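How to Replace the Cabin Air Filter in a Small Hatchback

Posted by Fraser Drummond, 3/14/20

If the vents in your car smell musty or the fan sounds like it is working hard and moving very little air, look at the cabin filter before you spend money on anything else. On most small hatchbacks it sits behind the glove box. The job needs a screwdriver, a flashlight and a vacuum with a narrow nozzle.

I did this one on my own car, which had gone 39 months on the same filter. The old one was gray all the way through and had half a maple tree packed into the pleats.

Getting the right filter

Check the owner's manual for the part number. If the manual is missing, the parts counter can look it up from your VIN. Filters come in two basic types, plain particulate and charcoal. Charcoal costs more and helps with exhaust smell in traffic. I drive in town most days, so I pay the extra.

Measure the old filter if you have any doubt. Two trim levels of the same car can take different sizes, and one that is slightly too small will let dust slip past the edges.

Removing the glove box

Turn the ignition off and take the key out. Empty the glove box completely, including the manual and whatever is under it.

Open the door and look for a damper arm, usually on the right side. It is a thin cord or a plastic strut that slows the door as it drops. Slide it off its peg. Then squeeze both side walls of the box inward until the stops clear the dash opening, and let the box swing down toward the floor. Some cars have screws along the bottom edge instead. Put those in a cup, because they will roll under the seat rail if you give them a chance.

Plastic gets brittle in the cold. If your garage is unheated, run the heater for ten minutes first, then shut the car off and start.
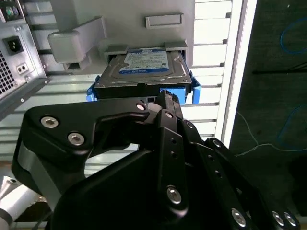 With the box out of the way you should see a long, narrow plastic cover with a clip at one or both ends. Press the clips and pull the cover straight toward you. Don't pry in the middle, as the covers bow and crack. A new one for my car was priced at more than the filter.

Swapping the filter

Before you pull the old filter, look for the airflow arrow on its edge and note which way it points. Slide it out slowly and keep it level so the leaves stay on top. Have a trash bag open on the floor mat.

Shine the flashlight into the slot. If there is loose debris, vacuum it out, but keep the nozzle away from the fan blades if you can see them. Don't spray cleaner in there.

Slide the new filter in with the arrow pointing the same way as the old one. If the old one had no arrow, check the manual – on many cars the air moves downward through the filter, but not on all of them. It should go in with light pressure. If it bunches up, take it out and square up the corners.

Putting it back together

Snap the cover on and tug it to be sure both ends are latched. Lift the glove box, squeeze the sides, and push it past the stops. Hook the damper arm back on. Open and close the door a few times.

Start the car and run the fan on every speed. A ticking noise means a leaf or a twig got into the blower. Turn the fan off, pull the filter again and look.

Write the mileage on a piece of masking tape and stick it inside the glove box. I check mine every May, after the pollen has been at its worst, and change it if light doesn't come through the pleats.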